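Packaging Basics, Unit 6: Jars, Lids and Closures
Course handout
Instructor: Analyn Sarmiento
Revised February 1, 2025

What this unit covers

Unit 5 dealt with bags and pouches. This unit is on small rigid containers, the kind used for creams, spices, craft supplies, samples and dry goods. You should finish it able to name the common closure types, explain what holds each one shut, and fill out a bench record for a jar you have opened and closed yourself. Read the whole handout before the bench session. The worksheet is at the back of your course packet.

Terms

Body: the part that holds the contents.
Neck or finish: the top part of the body, shaped to take the closure. On a screw-top jar the threads are on the outside of the finish.
Land: the flat top edge of the finish. The seal is made here.
Skirt: the side wall of the lid.
Liner: a disk inside the lid that presses on the land. Some lids have no liner and seal with a molded ring.
Application torque: the turning force used to put the lid on.
Removal torque: the turning force needed to take it off. It is usually lower than application torque, and it changes with storage time.

Closure types

Continuous thread. The lid turns more than once around the finish, or close to it. Most small plastic jars use this. It can be opened and closed many times.

Lug. The lid has short tabs that catch under angled ridges, and a part turn closes it. Common on glass food jars with metal lids.

Snap-on. The lid flexes over a bead on the rim. There are no threads. Watch for lids that look like screw lids and are really snap lids. Turning one of these does nothing except wear the bead.

Friction fit. The lid slides over or into the body and is held by contact alone. Suitable for dry goods that do not need a tight seal.

Holding the jar

Opening a threaded jar takes two opposing forces. One turns the lid, and the other keeps the body from turning with it. Students tend to think only about the lid. If the body slips, the lid does not loosen no matter how hard it is turned.

Where you hold the body matters. Keep your hand low and wrap the fingers around the wall. A hand placed high on the jar gets in the way of the skirt. On thin plastic, a hard squeeze near the top can also push the finish out of round, and then the threads bind. Use enough grip to stop rotation and no more. Glossy tabletops give very little help in keeping a jar still, so do not count on friction under the base.

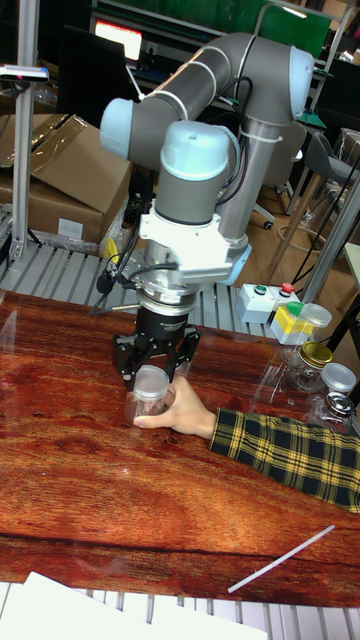
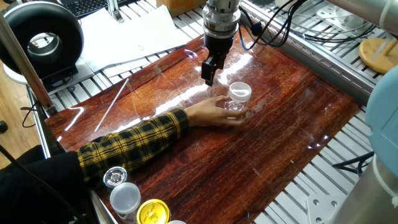
Figure 1. Clear plastic jar with a white lid, body held by hand, in both views.

A clear body lets you see the contents and makes damage to the wall easier to find. It does not tell you much about the closure. Two white lids of the same size can have different threads, and forcing the wrong one will cross the threads. Keep each lid with its own jar when you put containers down in a group.

Setting the lid straight

Place the lid flat on the finish. Turn it backward, gently, until you feel the threads drop into place. Then turn it forward. It should move easily for most of the travel and become firm at the end. If it is stiff from the start, take it off and begin again. Do not try to straighten a crossed lid by tightening it.

Material notes

Clear jars are commonly PET or polystyrene. PET takes a knock well. Polystyrene is stiffer and cracks more easily, often starting at the base. Translucent white containers are often polypropylene or polyethylene, which feel slightly waxy and bend before they break. Check the mark on the base before writing down a material. If there is no mark, write "not marked" on your record.

Worked case: the Clekania order

Clekania packed a dry craft powder in small threaded jars with lids from two suppliers, Trinder and Shek. The order was 3,687 jars. On arrival, 400 were pulled for checking, and 55 of those had lids that could be turned by light finger pressure. All 55 were Trinder lids. The jars and liners met the drawing. The Trinder lid had a slightly taller skirt, which touched the shoulder of the jar before the liner was fully pressed against the land. The lids felt tight when they were put on, and there was no proper seal under them.

Clekania changed to the Shek lid in July and added a skirt height check at receiving. Tallonus, which did the filling, kept its torque setting the same.

Points to take from the case: a lid that feels tight may be stopping against the wrong surface. Measure skirt height and finish height together. Record the supplier of every lid.

Bench record

For each jar, write down:

Closure type
Body material, or "not marked"
Liner present, yes or no
Turns from first thread to firm stop
Condition of the land
Any play in the lid when closed

Do three closings per jar and record each on its own line. Wipe the land between closings.

Reading for next time: Unit 7, Tamper Bands and Induction Seals, first section only.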